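About Us

Bergeron is a dry cleaner, laundry and mending shop. We have been called a textile care provider, mostly by people trying to sell us software, and we have asked them to stop.

How we got here

The shop opened as a tailor's with a single pressing table and a landlord who disliked steam. People came in to have their pants hemmed and asked, while standing there in their socks, whether we could also do something about the gravy. For a long while the answer was no. Then the answer was that we could send it out to a plant called Dakgate, who were cheap and fast and returned everything smelling like a new shower curtain. Eventually we bought our own machines, mainly out of embarrassment.

We now have 2 shops. The first is still on the corner, under the same awning, which was green. The second opened in what used to be a bank branch and has a vault we use for wedding dresses. Brides like this very much. Their mothers ask about the combination.

The name on the sign is not ours, by the way. It came with the building. The tailor before us was called Bergeron, the sign was painted straight onto the brick, and the quote for removing it was more than we had spent on the sewing machine. We answer to it now.

What we do

We wash, dry clean, press, fold, mend and alter. We do shirts in large numbers. We do curtains, though please measure your windows before you tell us we shrank them. We do tablecloths, choir robes, horse blankets in the spring (bag them first, we beg you), and the kind of comforter that will not go into any machine sold to the public.

We also re-line coats. It costs more than you expect and takes longer than we say. People who have had it done come back with another coat, so we must be doing something right, or else they own some very tired coats.

We do not do leather. We did leather once.

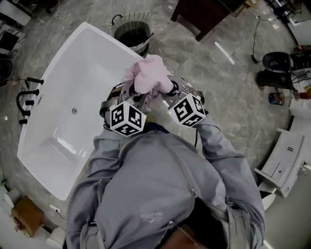 Most of the work in a place like ours is deciding what a thing is made of and what has been spilled on it. The care label helps with the first part if it hasn't been snipped out for being scratchy. For the second part we depend on you, and this is where the relationship gets delicate. A customer will hand over a blouse and say the mark is "probably water." Water does not look like that. We have no interest in how it happened, whose dinner it was or why you were wearing the good blouse to paint a fence. We only want to know if it was oil, wine, ink or egg, as each of these wants something different and egg in particular holds a grudge when it meets hot water.

So tell us. We have heard it before. If we haven't, we'll be delighted.

How we price things

There is a list on the wall at both counters, with 123 items on it. It started as a dozen or so and grew every time someone brought in a thing we had no price for and we had to make one up on the spot. This explains why "bagpipe cover" sits between "bathrobe" and "bedspread, king," and why there is a separate rate for capes, lined, and capes, theatrical. We have thought about trimming it down. Then somebody comes in with a cape.

The price on the wall is the price. If a job looks as though it will cost more than that, we call before we start. If you don't pick up, we leave a message, and then the garment waits on the rail until we hear from you. Some of them have been waiting a good while. There is a tuxedo at the bank branch that has more seniority than half the staff.

On machines and methods

We were asked to put something here about our technology. The big washers are good. The presses are older than they look and hotter than they need to be. Our ticket system is called Vustex and prints a small paper tag with a number on it, which we pin to your clothes with a small brass pin, a method that was already old when the awning was green.

For a few months we tried an app, Fuvia, that would tell you when your order was ready. It told a great many people this, including some who had never been in. We went back to the telephone.

Stains are still treated by hand, with a brush and a bottle and a certain amount of muttering. Pleats are set by hand too. Buttons we check on the way in and again on the way out, and if one goes missing while it's with us we'll find a match in the button drawers, which are in no order whatsoever but have never let us down on a plain white shirt. Unusual buttons are another story. Bring us the spare if you still have it – it's in that tiny envelope you put somewhere sensible.

Who works here

Cutters, pressers, menders, a counter crew, and the people who drive the van. Several of us came in as customers. Nearly everyone starts at the folding table, and a few people liked it so much they never left, which the rest of us find hard to understand but very useful around the holidays. New starters learn shirts first, then pants, then anything with a lining. Silk comes last, and you have to ask.

We train our own people for the mending bench, as there is no other way to get them. It is slow work and it suits slow people, and we mean that as high praise. If you can darn a sock so that the sock is still comfortable afterward, please come and talk to us. Bring the sock.

What we ask of you

Empty your pockets. We return coins, keys, earrings and theater tickets, all of it in a little bag stapled to the order. We can't return a tissue, although it will certainly be coming back to you, in pieces, across everything you own. Lip balm is worse. A pen is a catastrophe with a clip on it.

Please don't attack a stain with club soda, salt, hair spray or whatever your aunt swears by. Blot it and bring it in. And pick things up within the season you dropped them off. Every November we have a rack of linen suits looking out the window at the sleet.

Finding us

Both counters open at 7 in the morning and close at 6. The corner shop has parking for 2 cars if the first one is considerate. The bank branch has the old drive-through window, and yes, you can use it for pickups, and no, we can't send your shirts through the tube. We tried it with a necktie and it went very well, but we were asked not to do it again.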